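Updated October
By the Rivstead shop team

We use cookies to remember your basket. By continuing you accept this. OK / Settings

Loose tea by post: questions we often receive

How long does my order need to arrive?
We pack every morning until 11 o'clock. Inside the country the parcel needs two or three working days. To the islands it can be a week, and in December please add some days more.

What is the difference between Enda and Cassim?
Both are black teas. Enda is the lighter one and many customers drink it without milk. Cassim is stronger and a little smoky, so it is better for the morning. If you cannot decide, order the small size of each.

Which sizes do you sell?
The small size is 20 grams and the normal size is 68 grams. The normal size is a strange number, we know. It comes from the old tins of the shop, which held exactly this much, and we have kept it.

How should I keep the tea?
Keep it closed, dry and dark. A cupboard far from the cooker is good. Please do not put it in the fridge, and do not keep it beside coffee or spices, it takes their smell very quickly.

Is the tea still good after the date on the label?
In most cases yes. Black tea becomes weaker with time but it is not harmful if it stayed dry. Green tea loses its taste sooner, so we advise to finish it in the first half year.

How hot must the water be?
For black tea, boiling. For the Jamport green, let the kettle stand open for five minutes first. If your cup tastes bitter, try a shorter time before you try less tea.

Can I send something back?
Unopened packets, yes, within 30 days. You pay the postage, except when the mistake was ours. Opened packets we cannot take back, but write to us if something is wrong with the taste.

Do you have tea without caffeine?
We have peppermint, lime flower and one rooibos. We do not sell decaffeinated black tea at the moment.

Do you sell to cafés?
Yes, from 41 packets in one order. The prices are in a separate list, which we send by e-mail on request.

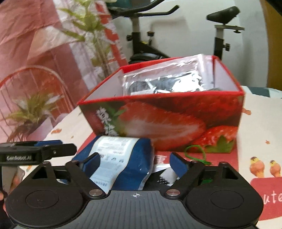

Cafés can also mix the sorts in one order, and the postage is then free. Please write the name of your café in the message, so that the invoice is made correctly from the beginning.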